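Place setting (table)

A place setting, also called a cover, is the group of dishes, cutlery and glassware laid out for one person at a meal. The term also covers the area of table the group takes up. In its simplest form a setting has a plate, a knife, a fork and a drinking glass. It may be laid straight on the tabletop, on a tablecloth or on a placemat.

Table surface

The surface under a setting affects how the items sit and how much protection is needed. Tables for everyday use are made in solid timber, veneered board, laminate, glass or stone. Pale woods such as maple, birch and ash are common in smaller dining tables and in tables that double as desks.

Grain in pale woods may be straight, wavy or arched, depending on how the log was cut. Flat cutting tends to give long arches and pointed, flame-shaped figures, while quarter cutting gives straighter and more even lines. On a rectangular top the grain usually follows the longer side, and the front edge can be used as the baseline for the setting.
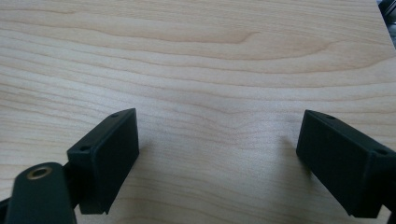 Placemats

A placemat marks out one setting and keeps plates and cutlery off the tabletop. Rectangular mats are the most common, although round and oval mats are also sold. Materials include woven cotton, vinyl, cork, felt and bamboo. Striped mats may be laid with the stripes running away from the diner or across the setting. Where several mats are used on one table, the direction is normally kept the same.

A mat is usually placed a finger's width or two in from the table edge. On narrow tables it may run nearly the full depth of the top, leaving bare surface only to the sides. In the Cotden pattern, used in some hostels and staff dining rooms, each diner is allowed 60 cm of table width, measured from the centre of one plate to the centre of the next.

Plate, cutlery and glassware

The plate is normally set first and the other items are placed in relation to it. In the usual Western arrangement the fork lies to the left of the plate and the knife to the right, with the blade turned in. Dessert cutlery may be laid across the top of the setting. Some informal layouts also put the main knife there – parallel to the far edge of the mat – to save width.

The glass is generally set above the knife or to the upper right of the plate. Clear tumblers without stems are used for water, juice and milk. They are less likely to tip than stemware and are often preferred where children are eating. A glass should stand clear of the plate rim so that either item can be lifted separately.

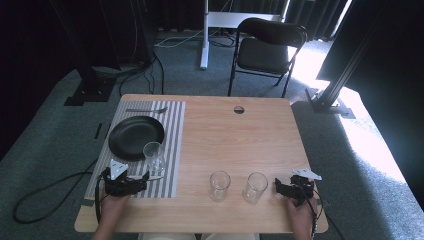 A partly laid table with a striped placemat, black plate, knife and clear glasses.

Order of laying

Practice varies between households, but a common order is mat, plate, cutlery, glass. Glasses are often carried to the table as a group, stood on the bare surface and then moved one at a time to their places. Clearing tends to run the other way, with glasses and cutlery taken off before the plate and the mat lifted last.

The Paracha Household Survey recorded table laying in 383 homes and noted 3,668 separate settings. Placemats were more common at breakfast and at weekday evening meals, while tablecloths were kept mainly for guests. The survey's shortest form of setting, a plate with a single piece of cutlery and no glass, was listed as a snack cover and counted apart from full meals.

Care of the surface

Veneered tops have only a thin layer of decorative wood and can be damaged by heat, standing water and scouring pads. Crumbs are brushed off first, then the top is wiped with a damp, well-wrung cloth and dried along the grain.
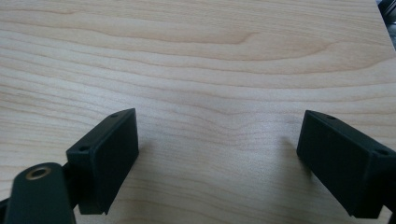
White rings under glasses are caused by moisture held in the finish and may fade without treatment. Dark rings mean that water has reached the wood itself, and these are harder to remove. Coasters or a full-width mat will prevent both. Sanding is seldom advised on veneer, as the face layer can be worn through to the core.

Commercial settings

Suppliers sell place settings as boxed sets or as single pieces. The Fletonano catalogue lists 19 pieces in its basic set for four people, with mats sold separately. Nandix sells plates and tumblers singly, so that breakages can be replaced without buying a new set.

See also: Tableware, Table runner, Coaster, Wood veneer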